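Tromwood's cable drive is back, and the drawers are already emptying

17 Feb 2018

If you have a drawer at home that won't close because of the cords in it, Tromwood wants to see you. The Olia repair room on Sandhu Street opens its second cable drive this morning, and the line of people with shopping bags started before the coffee was ready.

The idea is simple and kind of wonderful. Bring in every charger, lead and mystery cord you own. People at the long tables help you untangle them, work out what each one fits, test the ones that can be tested and coil them up so they stay coiled. You take home what you need. Whatever is left goes on the swap shelf, and the truly dead ones go to the Vorkley depot for copper recovery.
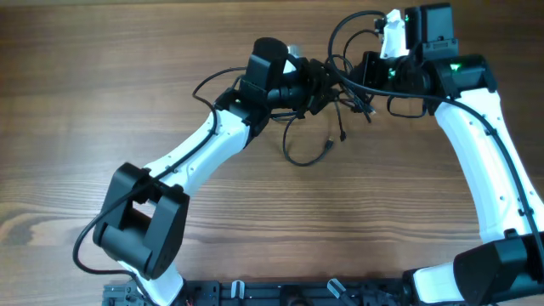
Last year's drive took in 4000 cables over a single month, which surprised everyone, including the people who had to find boxes for them. Phone chargers made up a big share, along with printer leads, camera cords and those round-tipped power plugs that look identical until you try to push one into a laptop.

Hélène Girard has run the sorting tables both years and she can talk about plugs for a very long time (we mean that as a compliment). Her first rule is to leave the knot alone until you have found an end. "Pulling on the middle makes it tighter," she said. "Find a plug, any plug, and follow it back. Then do the next one."

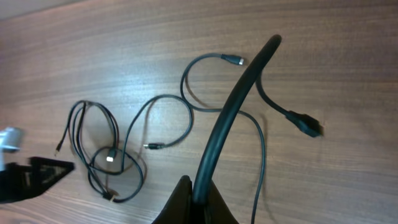 She likes people to work on a bare tabletop with good light, with one bundle out at a time. The plug ends get laid apart from each other so they don't snag, and the thick cords come out first - they hold their shape and tend to trap the thin ones underneath. A bad knot can take 90 minutes. Most take no time at all once you see where the end is.

Coiling is where the real fans gather. The room teaches the over-under method, where every second loop is turned the other way so the cord doesn't twist as it goes around. It feels clumsy for the first few tries and then your hands just get it! Children pick it up fast, and on the opening morning last year a few of them were teaching their parents.

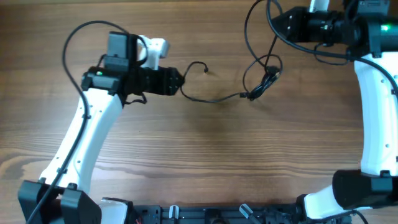 Anything with cracked insulation or a bent tip goes straight to the recycling bin, and a cord that only works when you hold it at an angle goes there too. Good cables get a paper tag with the plug type and, when it can be found, what the thing used to power. The tags were the most requested change after the first drive, when the swap shelf turned into a guessing game by the second week.

Tags and ties are free. If you'd like a mesh pouch to keep a set together, those are 99 cents at the door, and the room can take up to 30 people at a time, so mornings may mean a short wait outside.
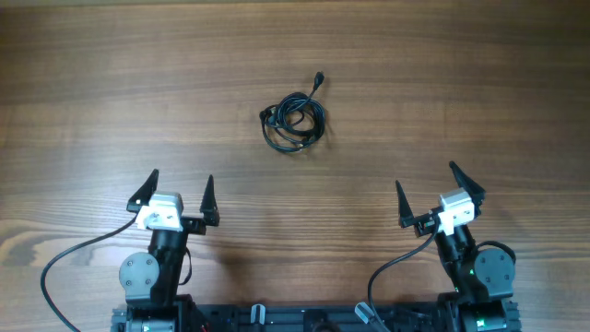 Wayne Fraser said he came in with a single bag, went home for two more, and found the lead to a radio he had given up on years ago. He plans to be back next week with whatever is behind the television.

The drive runs every Saturday through the end of March, from 9 a.m. to 1 p.m. Use the side entrance, and please leave batteries at home - the depot doesn't take them with the cables.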